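3.2 Work surfaces in the home

The second part of the survey dealt with the surfaces on which people did their daily tasks. In the Irkismont households these were mostly kitchen and dining tables, and in Vinitz they were more often desks or a single table that served for meals, homework and sewing alike. Respondents were asked how they cleared the surface before starting a task, what stayed on it throughout, and how they judged that it was ready for use. A total of 990 households returned the full form. A further 133 forms lacked the section on furniture and were left out of the analysis in this section, though they are used in Section 4.

Tables with a light wood finish were the most common type in both towns. Respondents gave several reasons for choosing them, of which price and ease of wiping were named most often. Many also said that a pale top made crumbs and spilt salt harder to see, and that they wiped it by habit after meals whether or not it looked dirty. Owners of dark tables reported the opposite. They noticed dust sooner and wiped more often, but for a shorter time. Chauhan found the same pattern in his earlier interviews in Vishwakarma, where dark stone worktops were usual.

The term "clear" needs some care. On the form we defined a clear surface as one with nothing on it that would have to be moved before the task could begin. Under this rule a lamp or a stand at the back of the table does not count against it, provided the working area in front is free. Bare wood in the near part of the table, with a fixed item standing further back, was therefore coded as clear. Figure 3 shows a tabletop of this kind, with a black metal stand leg resting on it and the grain running at a slant across the top.
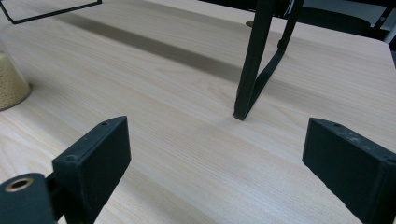 Figure 3. Light wooden tabletop coded as clear. The leg of a black metal stand rests on the surface beyond the open working area.

3.3 Items that stay in place

Almost every household kept at least one item on the table at all times. We call these resident items. Lamps, fruit bowls, table mats and chargers made up the greater part of them. Stands of various kinds were also common, mainly for screens, books and lights, and were more often found on desks than on dining tables.

Resident items were seldom moved during cleaning. Most respondents wiped up to the base of the item and stopped there. When asked to lift it, many were surprised by the ring or line of dust left underneath, and a few had not moved the item since buying the table. Heavy bases were left alone more than light ones. Items with narrow legs fell in between, as people could wipe between the legs but often missed the join where the leg met the top.

Bachmann suggested during the pilot that resident items might act as a boundary, marking off the part of the table that is used from the part that is not. The returned forms give this some support. Respondents who kept a stand or lamp at the back of the table tended to describe the area behind it as storage, even when it was empty. Those who kept the item in the middle described the table as having two sides, and in shared homes each side was often used by a different person.

Position also affected how long clearing took. Where resident items stood at the back or along one side, respondents described clearing as a single sweep of loose things to the nearest shelf or chair. Where they stood in the middle, clearing was done in stages and was more often left unfinished. We did not time these tasks ourselves, so the answers rest on what people told us. The home visits planned in Gruvon for December will include timed clearing of the same table with the resident items in three different positions.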